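**Household and Workshop Tips, Staff Page**
Bulevbridge Housekeeping Services, Wullodville Office
Revised 03/02/2022

This page sets out working tips for staff who prepare counters, tables, and floors in kitchens where a robot arm now shares the work. It replaces the notes issued in July. Questions should be directed to Evanthia Lambrakis, who supervises the kitchen crews.

The arm has taken over the picking up and setting down of small items on the counter. Staff remain responsible for layout, cleaning, inspection, and all hot work. No position has been removed. The hours once spent on clearing counters are now assigned to checking and to floor care, and crews have asked for clearer guidance on both.

## Counters

- Place small round items singly, with open counter on each side. The gripper closes from the side and needs space for both fingers.
- Keep plates apart from the item to be picked up. A plate that sits under the path of the arm is easily struck by one of the wider joints.
- Stand cups and canisters toward the end of the counter. Leave nothing balanced on a lid.
- Wipe up crumbs and specks before the arm is started. A damp cloth is sufficient. Spray cleaners are to be used only when the arm is parked.

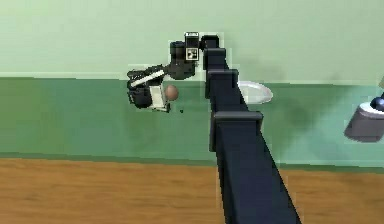
Staff who worked these counters by hand will find that the old habit of grouping things together no longer serves. Melati Pelupessy, who trained the first crew of seven, recommends setting out the counter in the same order each time and stepping back to look at it from the side before pressing start. New staff generally need about 20 minutes to learn the layout. The Prellar checklist is kept in the top drawer and should be returned there.

Finger pads are to be wiped with a dry cloth at the end of each shift. Grease on the pads makes smooth items slip. Do not use scouring powder, and do not pull on the pads to reach behind them. Worn pads are reported to Yoga Pelupessy, who keeps the spares.

## Tables and Floors

The arm does not serve the dining table. Clearing it remains hand work, and it should be done before the floor is started so that anything brushed off the top is caught in the same pass.

- Lift bowls and mugs when wiping a white tabletop. Rings left under them are much harder to remove the next day.
- Wipe the table legs down to the floor, including those at the back.
- On polished wood, work along the length of the planks with a well-wrung mop. Standing water dulls the finish.
- Check a glossy floor from a low angle, facing the light. Streaks show up best there.
- Dust the baseboard before mopping.
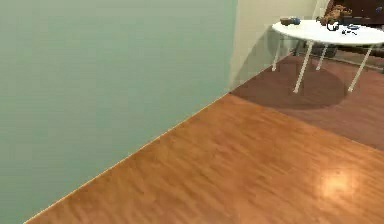 ## Working Beside the Arm

Any member of staff may stop the arm at any time and will not be asked to justify it. Reach onto the counter only after the arm has come to rest and the Lubis panel shows that it is parked. Sleeves are to be fastened and lanyards removed.

A missed pick should be allowed to finish its motion. Stop the arm, move the item by hand to clear counter, and start again. After four missed picks in one shift, enter the matter in the log and finish the counter by hand. Time spent on the log is paid working time.

Kurniawati Harahap reviews the log and answers each entry in writing. Comments on workload may be entered there as well.

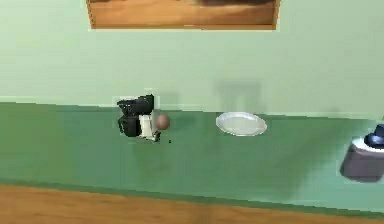

*Gripper beside a small round item, with the plate set farther along the counter.*

Requests to move from counter work to floor care, or the reverse, go to Fitriani Manurung.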